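Tilach Residence Services
2019-07-23

1/ Residents of Tilach House have asked how the linen room folds short-sleeved T-shirts. The method is set out in this thread. It applies to all shirts returned through the shared laundry from August onward.

2/ The shared laundry handled 932 garments last month. Of these, 489 were T-shirts. Shirts folded to different widths do not stack well on the Trodora shelving, and several residents reported receiving stacks that had slipped into a neighbor's compartment.

3/ Shirts should be fully dry before folding. Please check the underarm seams and the neckband, where jersey holds moisture longest. A shirt that is still damp goes back on the rail.

4/ Use a bed or a wide table. A bed made up with a flat sheet is suitable and gives enough room to turn the shirt. Quilts and thick blankets should be removed first, as the shirt sinks into them and the edges are hard to line up.

5/ Lay the shirt out and find the hem. Hold it at both ends and draw it straight with light, even tension. Do not pull on the neckline. Ribbed collars lose their shape quickly and the linen room cannot restore them.
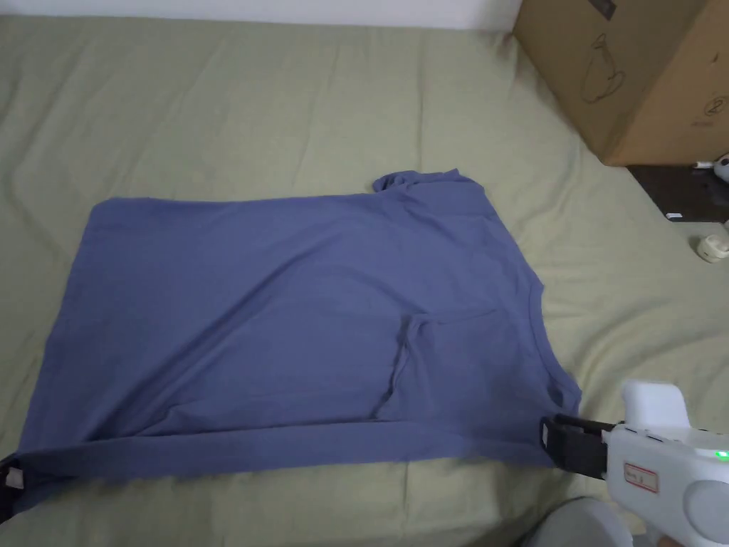

6/ With the hem straight, attend to the sleeves. A sleeve that has bunched up should be opened from the cuff and smoothed outward from the shoulder seam. Any part of the body that has doubled over on itself should be turned back before the first fold is made.

7/ Fold one side toward the middle and lay the sleeve back along the fold. Repeat on the other side. Bring the hem up to just below the collar, then fold once more. Small creases in cotton jersey are acceptable and will usually drop out in wear.

8/ Printed shirts are folded with the print facing out. Plain shirts are placed with the collar toward the front of the shelf. Children's sizes may be folded in half one time fewer.

9/ Several residents asked about folding boards. The Yeon board kept in the Cotach wing may be borrowed from the front desk and should be returned the same day. It is too narrow for the largest adult sizes, which are folded by hand.

10/ Each compartment holds almost 40 shirts when they are folded to this width. Residents who prefer hangers should mark the laundry slip accordingly. Hangers are not supplied.

11/ Printed copies of these instructions are available at the front desk. Questions about missing items should be sent to the laundry office with the slip number and should not be posted as replies to this thread.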